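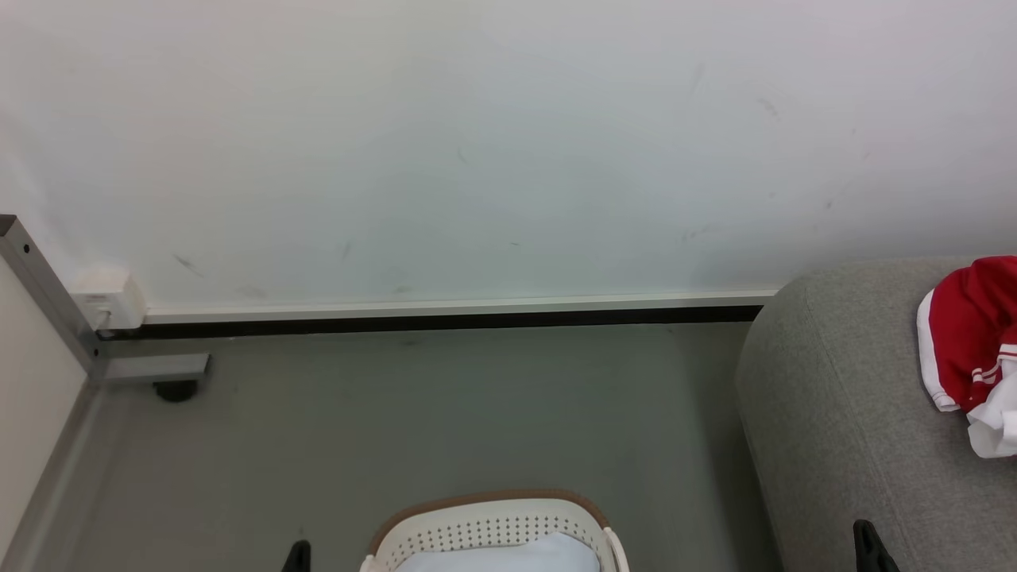 Handout prepared by Safta Moldovan, Gundum course, Tuesday group

Care of the two-arm laundry cell

1. Before the start. Put the basket between the two grippers and open both of them fully.

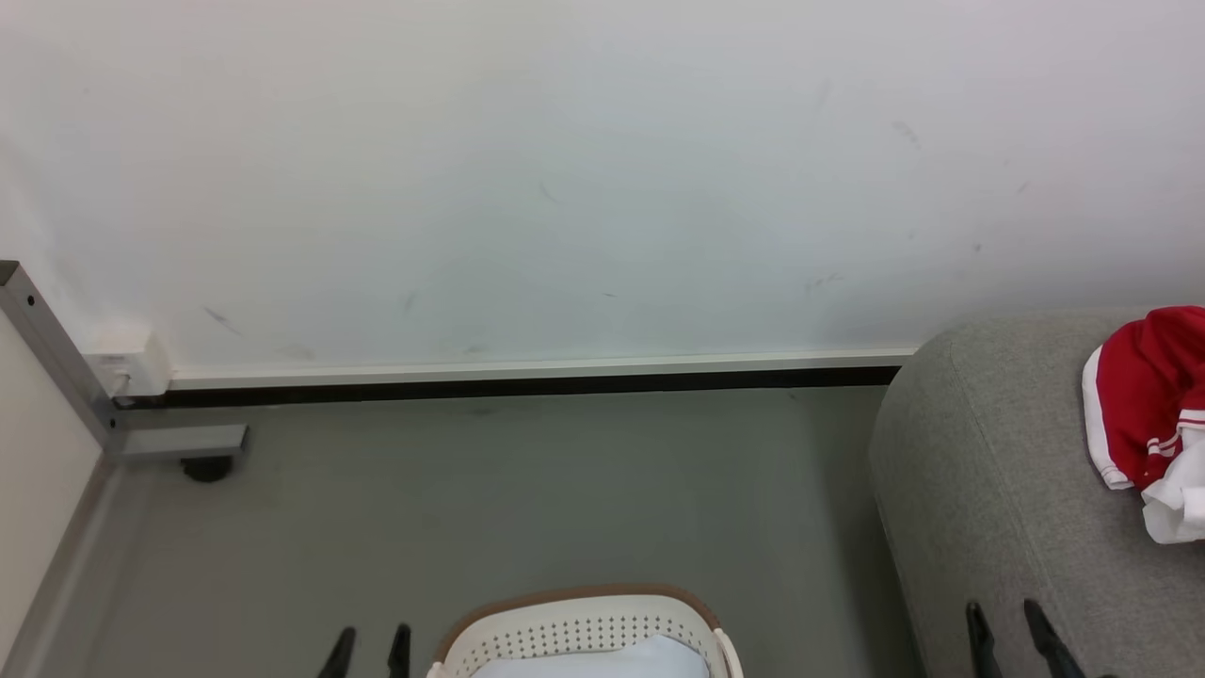

2. Fingers. Wipe the tips with a dry cloth. Compare the left and the right gap; they must be the same.
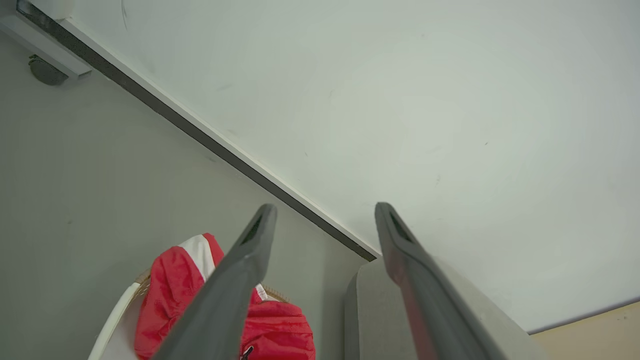

If one finger moves slower, write it in the log and call me. After 480 cycles we check the screws, after 900 we change the finger pads.

3. Cables. With the power off, follow each cable from its connector by hand. It must not pull when the arm reaches for a garment.

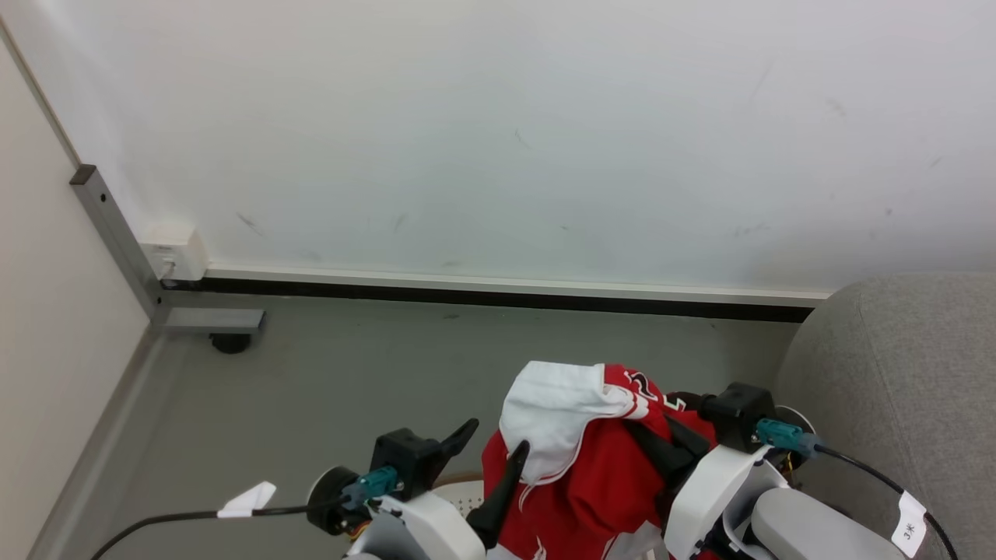
Safta Moldovan

Please bring your log pages to the next lesson.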